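Dornine Long-Spout Watering Can
Sundeo Garden Supply
Home > Watering > Cans and Sprayers

$50
In stock in moss green, cream and plain galvanized
Free shipping on orders over $200

I've gone through a lot of watering cans. Plastic ones that split along the seam after one winter in the shed, a gorgeous copper one that dribbled down my wrist every single time, and a giant thing from the hardware store I could barely lift once it was full. So when I started carrying cans in the shop I was picky about it, and the Dornine is the one I kept coming back to (I have two at home, one by the back door and one down by the beans).

It holds 170 fluid ounces, a bit over a gallon and a quarter. That's enough to do all my porch pots in one trip and still carry it with one hand. If you want something bigger, I get it, but try walking a full two-gallon can up a flight of steps before you decide!

The spout is the real reason to buy it. It's long and it comes off the body low down, so you can reach the back of a raised bed without leaning on your lettuce. The water starts gently when you tip it, too - no big gulp that knocks over the seedlings. There's a brace between the spout and the body, and it's soldered at both ends. Please don't carry the can by the brace. I know it looks like a handle. I've done it myself and bent one.
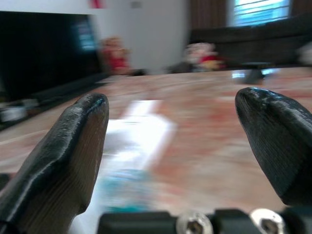 Room with a sofa and television, June

The rose (the sprinkler head, if you're new to this) is brass and pushes on with a rubber-lined collar. It points up out of the box, and that's how I like it for seed trays, as the water goes up and falls back down like light rain. Turn it over and you get a faster, heavier shower for tomatoes and shrubs. Take it off completely for pots that need a good soak at the base.

Roses clog. All of them do, especially if you fill from a rain barrel like I do. Pull it off, hold it under the tap face first, and give it a rub with an old toothbrush. If you have hard water, leave it overnight in white vinegar and rinse it well in the morning. Don't poke the holes with a pin - you'll stretch them and the spray will go lopsided on you.

What you get
One Dornine can, galvanized steel
One brass rose, fits round spouts on this model only
One spare rubber collar, taped inside the lid of the box

Capacity: 170 fl oz
Handles: one over the top, one at the back
Finish: powder coat over galvanized steel, or bare galvanized
Warranty: 6 years on the seams

Which color should you get? The moss green hides dirt best, and it also hides itself, so if you're the kind of person who puts things down and wanders off, get the cream. The plain galvanized goes dull and spotty over the first year. I love that look, but I've had a couple of people ask if theirs was faulty. It's fine, it's just weathering.

Winter care is easy. Empty it, take the rose off, and hang it or store it upside down somewhere dry. A can left full in a hard freeze can pop a seam, and the warranty doesn't cover frost damage. I also wouldn't mix fertilizer in it and leave it sitting, as the salts are rough on the inside. Mix it, use it, rinse it.

For houseplants I'd point you to the Fikre instead. It's the little one with the skinny spout and no rose, and it gets in under the leaves of an African violet without soaking everything. Lots of people end up with both, and they do look nice together on a shelf.

A few things I get asked

Can I use it for indoor plants? You can, but it's a long can for a small room. See the Fikre.

Is it OK for left-handers? Yes, both handles are centered.

Do you sell the rose by itself? We do, and the collars too. They're listed under Spare Parts.

Can I send it back? Sure, if it's unused and you still have the box. Write to the shop first so I can send you a label.

Note, 10 July 2024: the cream is running low and the next delivery is going to be mostly green. I'll take backorders on the cream, and your card won't be charged until it ships.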